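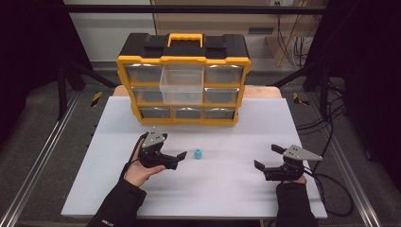 Sillow perception and planning sync
January 19, 2023
Chair: Minttu Salminen. Notes: whoever sat nearest the keyboard.

1. Detector
The new model finds the blue part standing on the white table. It also finds the drawer fronts, with equal confidence and less justification. Threshold stays put until the 215 relabeled clips are merged.
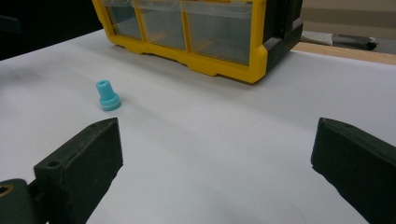
Hyun-seo Do objected that the threshold was a distraction and the wrist and head streams were 69 ms apart. Silence, then agreement. Sync fix goes first.

2. Planner
Clelo replans every 14 steps. Proposal to try 12 was carried — largely on the grounds that it was nearly lunch. The open-drawer case still makes it dither.

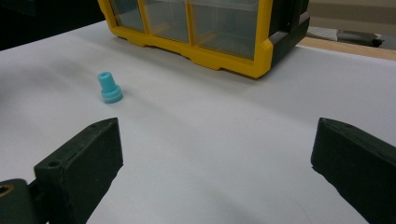 3. Tooling
The Brellia viewer drops the last episode of every session. Described in the ticket as "minor." Ticket reopened, adjective removed.

4. Next meeting
February, once the sync fix is merged. Minttu to book the room with the working screen.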